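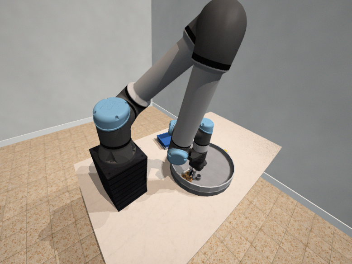
**Sorting task, sim round: reach or tray?**

**stukside_lab** – 9 Feb 2020
Our club is on the sorting task for the Flomia student challenge and we are stuck at 59 percent successful picks in simulation. The rules give one arm, one round tray and mixed small parts. Most failed picks are close to the tray wall. In our current setup the orange-brown rings are bunched at the front left of the tray, with the gripper pointing straight down at them, while the right half of the floor is open. Grasp planner is stock, approach is vertical only. Do we change the approach angle or the way parts are spawned?

**quiroga_b**
Approach angle. Tilt the wrist 18 degrees away from the wall and rerun. We went through this in November and the wall contacts mostly went away.

**mech_tutor**
Disagree. Tilt helps with the wall and does nothing for overlapping rings. With two rings stacked, the fingers close on both. Fix the pick order first: take the isolated part, then the edge of the cluster, then the rest.

**quiroga_b**
Pick order assumes the detector can separate the rings. Ours couldn't.

**mech_tutor**
Then that is a detector problem and tilt won't fix it either.

**fondar_sim**
Check the collision mesh before either. If the tray wall is made of flat segments and the importer wraps it in a single convex hull, the hull closes the top of the tray. You get phantom contacts that look like bad grasps. Also log the contact pairs. Without them you are guessing.

**stukside_lab**
Mesh was decomposed on import, 8 pieces. I will log contacts tonight. Moving the spawn point to the open side is allowed in practice rounds – not in the scored one.

**mech_tutor**
Don't move it, then. You would be tuning for a layout you won't be scored on.

**stukside_lab**
Contact log from the last batch: 6 failures were finger against wall, the others were double grasps. Going with pick order first and tilt second, separate branches.

**quiroga_b**
I would still do tilt first. It's one parameter.

**fondar_sim**
Post the seeds with the results, please.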